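Pokstead Workshop arm build: progress report to Harriet Abernathy
February 11, 2018 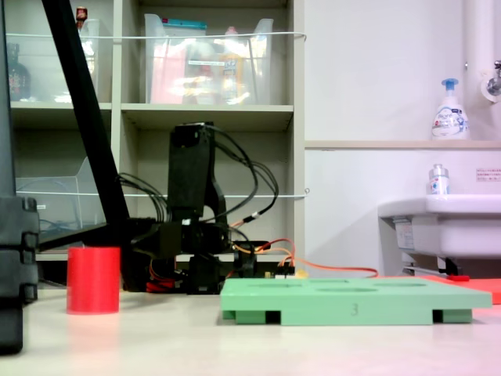
The arm on the bench with the number 3 tray and the red block.

The upper link and the lower joints are assembled and cabled. The circuit board sits at the base, on the right side. We have spent 200 of the 3,000 granted, mostly on servos from Proditz.

The base joint ran 100 cycles on Thursday without a fault. The wrist stalled 6 times in the same test, always near full reach. I have ordered a stronger servo for it and will repeat the run when it arrives.

Still to do: shorten the cable loops beside the upper link, bolt the base down, and write the pick routine for the block. The demonstration at Clivcombe stays set for May. No change to the budget is requested.

Elikem Owusu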